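LING 210 Language and Society
Notes for unit 10: Standard languages, who picks them, who pays
M. Bickerstaff
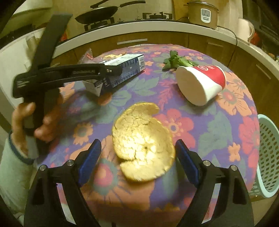 Picking up from where we stopped. We had the two halves of planning on the board and ran out of time on the second half.

Status planning = what a language is FOR. Courts, schools, army, tax forms. Usually done by law or decree.
Corpus planning = what goes in it. Spelling, new words, grammar books, dictionaries.

Real cases mix the two. You can't run a court in a language with no agreed word for "appeal," so the minute you change status somebody has to do corpus work, fast, and often badly.

Haugen's four steps (know these for the exam, in order):
selection
codification
elaboration
acceptance

Selection: which variety? Nearly always the one spoken near the money. Paris, London, Florence is the odd one (literature did more of the work there, Dante and Petrarch and Boccaccio, centuries before there was an Italian state).

Codification: grammars and dictionaries. Fixing one form and calling the others mistakes. Note that the "mistakes" are often older than the rule.

Elaboration: new vocabulary for new jobs. Three main ways to get it, borrow, build from native parts, or stretch an old word. Icelandic builds. "Tölva" for computer, from the word for number plus an old word for a prophetess. English borrows from anyone.

Acceptance: do people use it? Can't be ordered. This is where plans die.

NORWAY
Two written standards, Bokmål and Nynorsk. Bokmål grows out of Danish as written in the towns. Nynorsk from Ivar Aasen, who traveled around collecting rural dialects in the 1840s and put together a standard from them. Both official. For a good part of the 1900s the plan was to merge them slowly by reform, and parents objected, strongly, some of them corrected their kids' schoolbooks by hand. Merger policy dropped in the end.
Point for us: nobody there is speaking Bokmål or Nynorsk in the strict sense, they are written norms. People speak dialect, including on TV and in parliament. Compare with France.

HEBREW
The case everyone brings up. Be carefull with "dead language" though. It was read, prayed in, written, used in letters between traders with no other language in common. What it lacked was children growing up in it. So the status was high and the everyday use was low, which is the reverse of most languages on the endangered list. Don't use it as a model for those without saying so.

DIGLOSSIA (Ferguson 1959)
High and Low varieties of the same language, split by job. Arabic, Swiss German, Greek before 1976, Haitian Creole with French (last one is argued over, are they the same language? Ferguson put it in his four, lots of people wouldn't).
High: sermon, news, poetry, formal letter.
Low: home, market, jokes, soap opera.
Test is what happens when you use the wrong one. Asking for bread in High gets you laughed at. Giving the sermon in Low can get you in real trouble.
Fishman later widened it to cover unrelated languages. Say which definition you are using in your paper!! I took points off 12 of you for this in October.

Ideology words, short version
- prestige: what people say is good
- covert prestige: what they use to fit in anyway
- purism: keeping out foreign words, usually one particular neighbor's words and not the others
- iconization: treating a way of talking as if it shows what the speakers are like ("soft," "lazy," "manly")

Purism, more on this. Look at which loans get attacked. Old ones are invisible. Turkish in the 1930s went after Arabic and Persian words and let a lot of French ones stay. Geoffrey Lewis's book is the one to read and its funny too. The 1927 speech of Atatürk had to be put into newer Turkish for later readers, more than once. That is about as fast as a written language has ever been moved on purpose.

Questions to bring with you
Pick a language you know. Who selected the standard, and is there a date?
Name one word the authorities proposed that caught on and one that didn't. Any guess why?
Is there a job where the standard still isn't used, by choice?

Reading: Haugen 1966 "Dialect, Language, Nation," all of it. Ferguson 1959, you can skim the examples. Milroy and Milroy, the first 2 chapters, on reserve at the Penrose desk.

Short paper due March 18, 2024. Over 26 sources is not research, its a phone book. Four good ones is fine. Double spaced, page numbers please, name on it.

Next unit: language in schools, mother tongue teaching, and the part about spelling reform I keep promising.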